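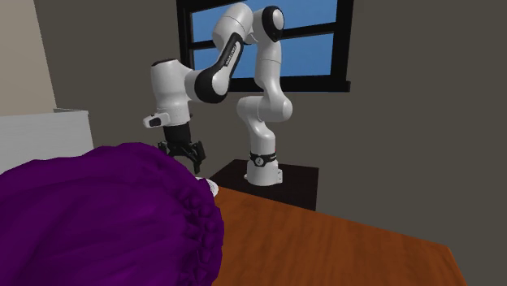 Skaltden operates staff kitchens and serving counters at nine sites. This thread sets out what our kitchen automation program, Allunard, means for the people who work in them. (1/10)

The program covers sorting raw vegetables and moving them to plates and pans. These tasks have been done by hand by our prep teams, usually in the first hours of the early shift. (2/10)

Each new task is prepared in simulation before any equipment reaches a kitchen. Prep staff review the simulated runs with the engineers at Florken and record what they would do differently. (3/10)

Their comments have changed the work. At the Egan site, the team asked that large, uneven items be left to people at first. That request was accepted, and the order of tasks was revised. (4/10)
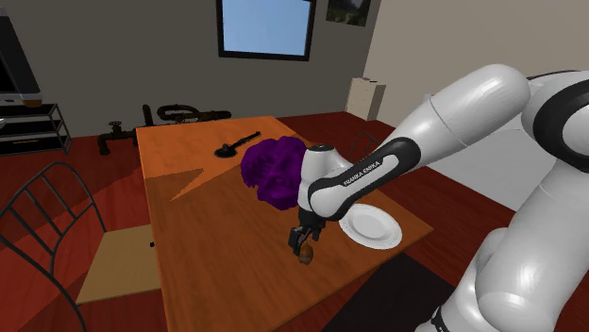

Will any prep positions be removed when the arms are installed?
Current prep staff will keep their positions and their contracted hours through the first phase, and any later change will go through the normal consultation process. (5/10)

What does change is the content of the shift. Staff in the program will spend less time on repeated lifting and sorting, and more on seasoning, quality checks, allergen control and service. Job descriptions are being rewritten to reflect this, and pay grades will be reviewed alongside them. Drafts will be shared with site representatives in December. (6/10)

Training is paid and takes place during working hours. The basic course lasts 5 days and covers safe stopping, cleaning, reporting faults and returning a station to manual work. So far, 81 employees have completed it. There are places for 200, and applications go through your shift lead. (7/10)

Several colleagues have raised concerns about pace. An automated station will not be used to set individual targets. Output figures will be kept by site, and no employee will be compared with a machine in a performance review – this is written into the Allunard agreement. (8/10)

Any employee may stop a station at any time and does not need a supervisor's approval to do so. Stops are logged so that faults can be found. The name of the person who pressed the button is not recorded. (9/10)

Senan Keane, who leads workforce planning for the program, will hold open sessions at each site, at 7 a.m. for early shifts and 3 p.m. for late shifts. Questions may also be left in writing with the site office – written replies will be posted on the staff board. (10/10)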